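Jan 14, 2025
Skerkis bench, toilet roll task

Back on the paper roll today! We're at 436 episodes out of the 1000 Mai wants before the first training run, so plenty to go. I did 43 this morning, then stopped to redo the cable ties on the forearm (they kept creeping toward the elbow, ugh).

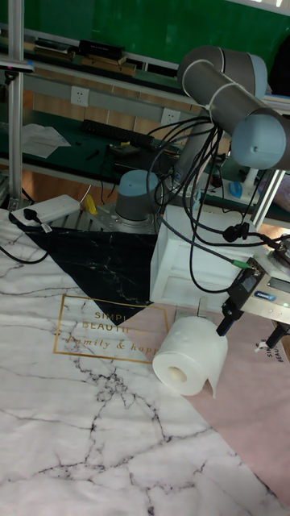

I'm varying the start pose more than last week, turning the roll a little each time and leaving the loose sheet at different lengths. Slow approaches feel nicer to drive but the replays look sleepy, so I'm pushing the speed up a bit.

Episode 3097 in the old Nudum set has a bad timestamp, skip it when merging. Still need to ask Grarstead for spare finger pads.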